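Planner notebook: segment handoff on the board-clearing task
Last updated August 7, 2022
3 min read

Still on the claim that Garkov's new handoff logic "removes" the pause between segments.

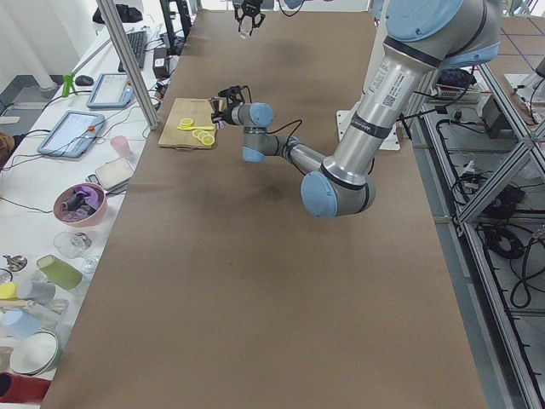 What I wanted from today was a plain comparison, old handoff against new, same task file, same speed limits, nothing else touched. Ran 30 episodes each way. The log summary says the pause is gone in the new branch. I don't believe the log summary.

The reason is dull. The summary script calls it a pause only when commanded velocity is zero on all joints. The new branch never commands zero. It commands a very slow creep toward the next waypoint until the planner delivers the following segment, so the counter reads nothing and everyone is happy. When I plotted measured joint velocity instead, the flat stretch was right where it used to be. Median 173 ms. A little shorter than before, I'll grant that, but call it what it is.

Pieter Bakker's view is that creep beats a full stop because the wrist doesn't jerk on restart. Could be. I'd like to see that in the wrist torque before anyone writes it down as a result. He plotted one episode. One episode will tell you whatever you want.

Perception side: the slice segmentation is fine on a lone slice and poor on overlapping ones. Yellow on yellow, on light wood. It merges neighbors into one blob, takes the centroid of the blob, and sends the gripper to a spot that belongs to no slice in particular. The confidence score on these merged blobs is high, higher than on the single slices, so thresholding on confidence makes it worse. I had asked for this to be checked in the Drellus evaluation and was told the overlap case was "covered." Went through the set. It has 6 overlap images and they're all from the same layout.

Tried the depth edge as a second cue. On slices this thin the step is inside the noise. Dropped it after 3 runs.

Collision model: the arm's swept volume still ignores the cable above the forearm. The padding parameter was supposed to take care of it, but padding is applied to the link meshes before simplification, and the simplifier eats most of it again. Found by accident while looking for something else. Filed.

Also, the second arm's pose was stale in the planning scene for part of the morning. The state publisher had died and the planner went on using the last message without a complaint. There should be a timeout there. I remember writing one in December and can't find it in the branch, so either it was lost in the merge or I only meant to write it.

To do:
- change pause metric to measured velocity, rerun both sets through it
- wrist torque, all episodes, before talking to Pieter again
- overlap images with different layouts
- max age on the other arm's state, refuse to plan past it
- leave Garkov branch unmerged until the first two are done

Related entries
Zundum: time sync between the two controllers
Escobar replay tool, dropped frames
Drellus evaluation set, what is in it
Gripper width readings at low speed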